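Lecture 7: Loyalty programs and repeat purchase
Course notes, Retail Marketing
3 December 2020

Read these notes together with the chapter on customer value. The first half covers how loyalty programs are built. The second half goes through the Porneck case, which you will need for the assignment.

1. What a loyalty program is for

A loyalty program gives a customer something in return for buying again. The reward may be a discount, points, free goods, early access to a sale, or better service. The store gives up some margin on each sale and expects to get it back in one of these ways:

- the customer comes more often
- the customer spends more per visit
- the customer stays longer before moving to another store
- the store learns who buys what and can plan its stock and mailings

The last one is often worth more than the first three put together, but it only pays off if someone uses the data. Many stores collect purchase records for years and never open them.

Keep two terms apart. Repeat purchase is a behavior. It can be counted. Loyalty is an attitude, and it has to be asked about or inferred. A customer who shops at the only grocery store in town has a high repeat purchase rate and may dislike the place. When a second store opens, that customer leaves. A program that rewards repeat purchase does not necessarily build loyalty, and in your written work you should say which one you mean.

2. Main types

Punch card. Buy a set number, get one free. Cheap to run, easy to explain, no customer data at all. Works best for low-priced items bought often, such as coffee, sandwiches and car washes.

Points. Every dollar earns points, and points are traded for goods or discounts. The store can change the earning rate, run double-point weeks, and attach points to the products it wants to move. Unused points are a debt on the store's books until they expire.

Tiers. Customers are sorted by yearly spend into levels such as basic, silver and gold. Each level has its own benefits. Tiers give big spenders a reason to keep their business in one place near the end of the year. They also annoy people who drop a level.

Paid membership. The customer pays a fee up front and gets lower prices or free shipping. The fee brings in money early, and people who have paid tend to shop more to get their money's worth.

Partner programs. Several companies share one program. The customer earns faster, but each company's own name gets weaker in the customer's mind. Settling the accounts between partners is slow work.

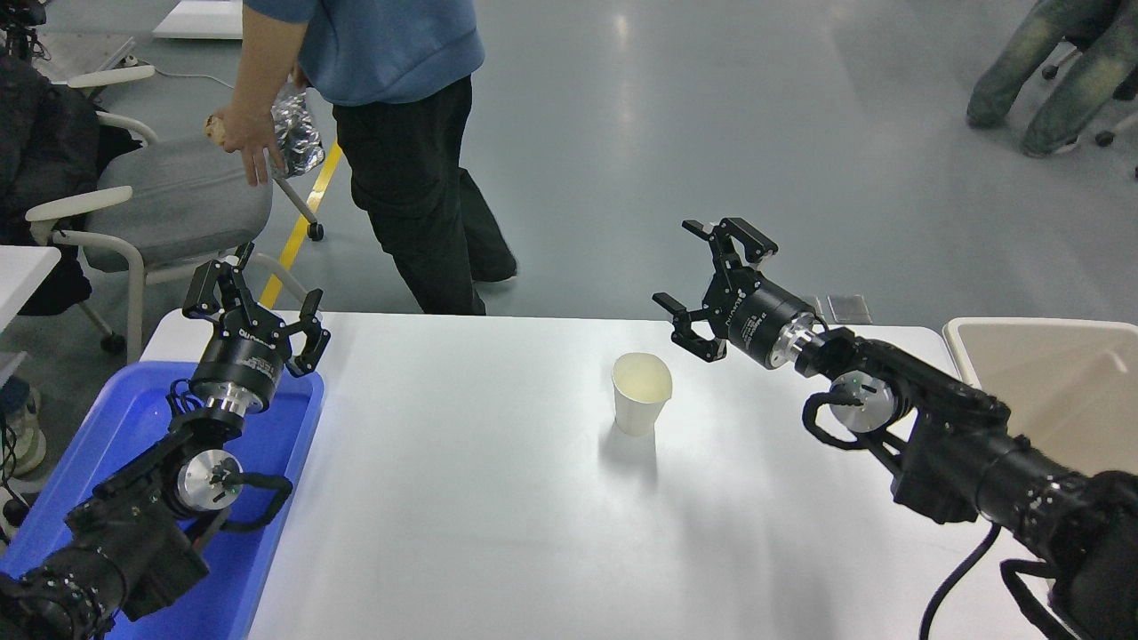

Most real programs mix these. A points program with two or three tiers is the most common form among mid-sized retailers.

3. Working out whether it pays

The basic question is how much of the members' spending would have happened anyway. This is called the baseline. The extra spending above the baseline is called the lift. Only the lift counts as a gain from the program. The rewards, however, are paid on everything, baseline included.

Work in this order:

a. Take each member's spending for the year before joining.
b. Adjust it for price changes and for the general trend in the store's sales.
c. Subtract it from spending in the year after joining.
d. Multiply the difference by gross margin.
e. Subtract rewards redeemed, mailing costs, staff time and software.

Step b is the one students skip. If the whole store grew by 5 percent, a member who also grew by 5 percent shows no lift.

There is a further problem with comparing members to non-members. Heavy shoppers are the first to sign up, since they have the most to gain. Members will therefore look like better customers on day one, before the program has done anything. This is selection bias. A report that says "members spend twice as much as non-members" tells you very little about the effect of the program. The better method is to hold back a random group of customers, not offer them the program for a while, and compare. Stores rarely want to do this. A second-best method is to open the program in some branches first.

4. The Porneck case

Porneck is a chain of 13 stores selling housewares and small kitchen goods. In September it started a points program called Rarnano. Before that it had used paper punch cards in some branches and nothing in others.

The terms at launch were:

- 1 point per dollar
- 100 points gives a $5 voucher
- vouchers valid for six months
- sign-up at the register or by email

The first question is the reward rate. Five dollars on 100 dollars of spending is 5 percent. That is generous for housewares, where people may shop only a few times a year. The company chose it so that an ordinary customer could reach a voucher in two or three visits. If the first reward is too far away, people forget they are members.

The second question is breakage, meaning points or vouchers that are earned and never used. At the pilot branch, 522 customers had reached their first voucher by the end of the test period, and 298 of them had redeemed it. That is a redemption rate of 57 percent. The remaining 43 percent cost the store nothing so far, though many of those vouchers were still valid when the count was made. Do not treat them all as breakage.
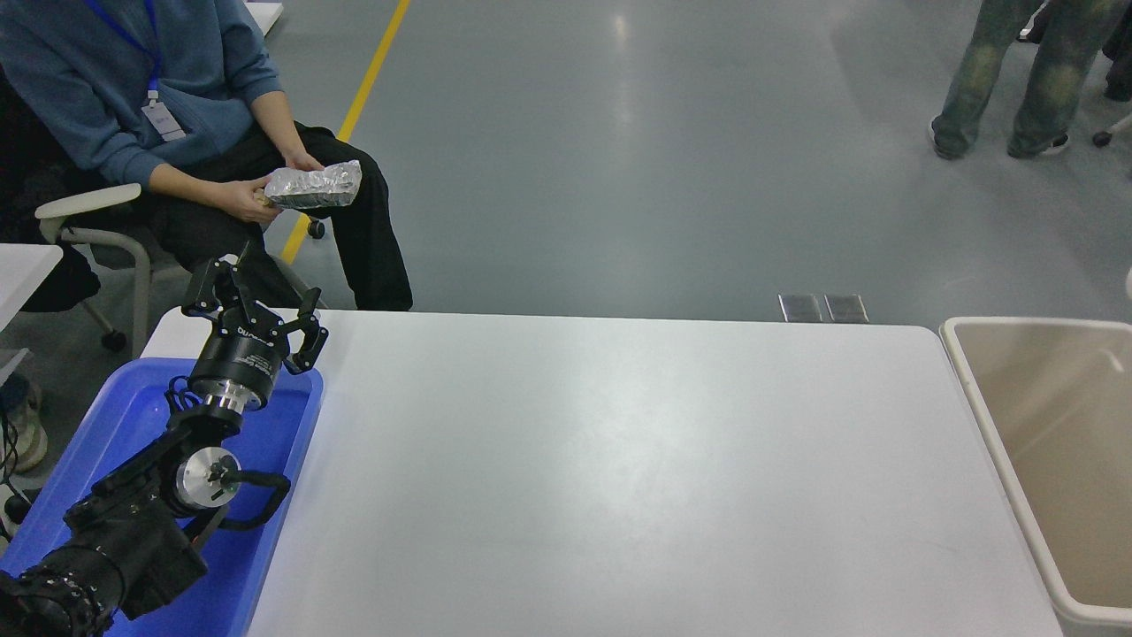
Fig. 2. Seated person holding a foil-wrapped package.

Low redemption looks good in the accounts and is usually bad for the program. A member who redeems has come back to the store, has normally spent more than the value of the voucher, and has been reminded that membership is worth something. A member who lets the voucher lapse has learned to ignore the mailings. When you calculate the cost of a program, show the result for two or three different redemption rates so the reader can see how far the answer moves.

The third question is the sign-up channel. Register sign-ups were far more numerous, but a large share gave an email address that did not work or was never opened. Email sign-ups were fewer and more active. Porneck paid its staff a small bonus for each new member, and this probably explains part of the difference. A bonus tied to the member's second purchase would have given staff less reason to push the form on people who did not want it.

5. A rival program

Nevley, a competitor in the same towns, runs a program called Pop. It has no points. Members get one surprise offer a month, chosen from what they have bought before. The cost is easy to control, since the company decides each month what to give. The weak side is that customers cannot save toward anything and cannot say in advance what membership is worth to them.

The two programs suit different goals. Rarnano pushes customers to add one more purchase in order to reach the next voucher. This is known as the goal gradient effect: people speed up as they get close to a reward. Pop has no such effect, but it keeps people opening the monthly email, and the offer can be aimed at a department they have not tried.

In the discussion after this lecture last year, the view was split. Most of the room preferred Rarnano for its clear terms.
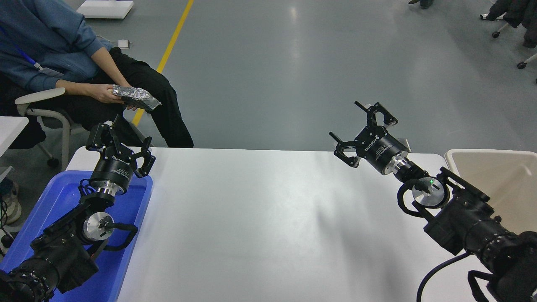

One student objected that clear terms only help if the customer can remember them, and that she belonged to four points programs and could not give the earning rate of any of them. She said she opened surprise offers out of curiosity and had twice bought something she did not plan to buy. The points programs, in her case, paid her for shopping she would have done regardless.

Her point goes back to section 3. A customer who does not know the reward rate cannot be changing her behavior in response to it, and yet the store pays the reward all the same. The count against Pop is that unplanned purchases may simply be moved forward from a later month. A single month of sales data will not show this. You need at least two or three months after the offer to see whether spending dips.

6. Common mistakes

Counting sign-ups as success. Members who never return after joining cost money to mail and bring in nothing. Report active members, and define active (for example, one purchase in the last six months).

Changing the terms without warning. Cutting the value of points already earned does more harm than offering a low rate from the start.

Too many rules. If the cashier cannot explain the program in one sentence, it will not be explained.

Rewarding only discounts. A program built on price alone attracts customers who leave for the next lower price.

No end plan. Every program should have a written plan for how it would be closed, including what happens to unused points.

7. Assignment

Write a report of three to four pages on Rarnano. Cover the following:

- Is the 5 percent reward rate right for this kind of store? Suggest one other rate and work out what it would mean for a customer who spends $300 a year.
- Recalculate the cost per member at redemption rates of 40, 57 and 80 percent. State your assumptions on margin.
- Describe how Porneck could have tested the program across its stores so that selection bias would be smaller.
- Recommend one feature of Pop that could be added, and one that should not.

Use a table for the calculations. Reports without stated assumptions will be returned for correction before grading.

Next lecture: customer lifetime value. Bring a calculator.

Contact the course office | © 2020 Retail Marketing course notes | Back to top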